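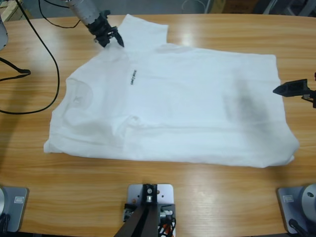 White t-shirt on the table, laid out almost flat.

Search products Search Go

Shop > Laundry > Bars and Sticks > Bumo Laundry Bar

Bumo Laundry Bar, unscented
231 grams, $7 each, or buy a set of three

I make soap for a living, and for a long time I refused to make laundry soap. Body soap is the fun stuff! You get to play with color and swirls and whatever smells good that week. Laundry soap is a beige brick. But I kept getting emails asking if my kitchen bar would take grass out of baseball pants (it won't, please stop using it for that, it has oatmeal in it), and after enough of those I gave in and spent most of a winter working on a proper one. Bumo is what came out of that winter, and it has quietly become the thing I sell the most of. My last batch was 1,673 bars and I had to borrow shelf space from the tea towels to cure them all.

So, the beige brick. It's a hard, plain soap bar you rub straight onto damp fabric before it goes in the wash. Collars, cuffs, underarms, knees, the front of anybody who eats spaghetti. You can also grate it for hand washing, and a few of you have told me you use it on canvas sneakers and makeup brushes. I do my brushes with it too. It's slow going on sneakers but it gets there.

What's in it

Coconut oil, olive oil, water, lye, washing soda, salt. There's no lye left in the finished bar, it all gets used up turning the oils into soap, but I list it anyway and then answer a lot of worried messages. The olive oil comes from Erraji, the same small importer I use for my body bars, and it's their cheaper second pressing. It has a green, slightly grassy smell when I pour it and that's completely gone by the time the bars are cured. The finished bar smells like soap. Just soap.

The coconut oil is the part that does the heavy lifting. On skin, a bar with this much coconut in it would leave you tight and squeaky, so please don't shower with it. I tried it once to see what would happen and my elbows were mad at me for two days. If you've got sensitive hands, wear gloves for a long hand-washing session. For a quick rub on a collar I don't bother.

How I use it

Wet the spot with cool water. Rub the bar on until you can see a film of soap sitting on the fabric, then fold the fabric over on itself and rub it together a bit. Let it sit. Fifteen minutes does it for food, longer for collars, and for underarm yellowing I leave it overnight rolled up in a plastic bag so it stays damp. Then wash as usual, and use a little less detergent than you normally would.

Check the spot before you put anything in the dryer. I know everyone says this, and I've still cooked a salad dressing stain into a good shirt twice this year.

White t-shirts get their own paragraph, they're what most people buy this bar for. The yellow under the arms is mostly deodorant and sweat building up together, and on a shirt that's been through a whole summer it's going to take more than one go. Turn the shirt inside out and work from that side. Do the neckband while you're at it, all the way around, even if it looks fine. Lay the shirt flat on a table under a good bright light when you're done and you'll find the spots you missed, usually one right in the middle of the chest that you'd swear wasn't there before. I skip chlorine bleach on underarms completely -- it can make the yellow worse, and I have a stack of rags that used to be nice tees to show for it.

What it's good at

Grass, collar grime, baby food, foundation, coffee with milk, gravy, bike grease if you catch it the same day. Mud, once you've let it dry and brushed off what you can.

What it's not so good at

Red wine is hit or miss. Ballpoint ink barely moves. Turmeric laughs at it (hang the thing in the sun, that's my only advice). Rust, no. Old stains that have been through a hot dryer will sometimes fade and sometimes just sit there looking at you. I'd much sooner you knew that now than after you'd paid for shipping.

I also wouldn't use it on silk or wool. It's too alkaline for either one. Dark denim is fine but try the inside of the hem first, and the same goes for anything bright red or anything somebody else gave you.

About the old scented one

If you bought from me a while back, you may remember a lavender version called Jindutance. I do get asked. It's gone, and I don't think it's coming back. The lavender oil went brown in the bar after a few months, and while it never marked anybody's clothes that I heard of, I didn't love selling a stain remover that looked stained. If you have one in a cupboard it's still perfectly good to use, it'll just look like toffee. The recipe was a touch softer than Bumo, so it will melt down quicker too.

Making it last

A bar lasts me a good couple of months, and I do laundry for a household that includes a toddler and a person who fixes lawn mowers. Keep it on something that drains. A dish with a puddle in it will turn the bottom half to mush by the weekend. I stand mine up on its short end on an old sponge, it looks terrible and works great. When it gets down to a sliver, wet the sliver and a new bar, squash them together and leave them overnight. They'll stick. Mostly.

You might see a white powdery film on the outside when it arrives. That's soda ash and it rinses right off. The March bars had more of it than usual, it was cold in the shop when I poured, and I got a few photos from people thinking it was mold. It can't really grow mold, there's nothing in there for mold to like.

Using it for hand washing

Grate a heaped tablespoon into a mug of hot water, stir until it's mostly melted, and tip that into a sink of warm water. Don't make a big jar of it ahead of time. It sets into a kind of jelly with a skin on top and you'll be chipping it out with a butter knife. If your water is hard, add a spoonful of washing soda to the sink first or you'll get that gray scum line and your whites will feel a little stiff. A splash of white vinegar in the last rinse softens things up again. Don't put the vinegar in with the soap, though! It just curdles the whole lot.

Size and packing

Each bar is 231 grams when I wrap it and will lose a bit more as it keeps drying out. It's a chunky rectangle, bigger than a hand soap, and I've had a couple of people with small hands tell me they cut it in half with a kitchen knife before they start. Good idea, and I've started doing it myself. It comes in a plain paper band with the Firkonura stamp and the ingredients on the back. The set of three comes in a cardboard sleeve with no band on the individual bars.

If one turns up cracked or with a corner knocked off, email me a photo and I'll send another. Keep the broken one, it works the same.

Orders in before noon usually go out the next morning. I pack everything myself, so if I'm in the middle of a pour it might be the morning after that. I can combine shipping if you've forgotten something, just catch me before the box is taped.

In stock
Quantity 1

Sign up for the Firkonura newsletter and get first word on new batches. You can unsubscribe at any time. No thanks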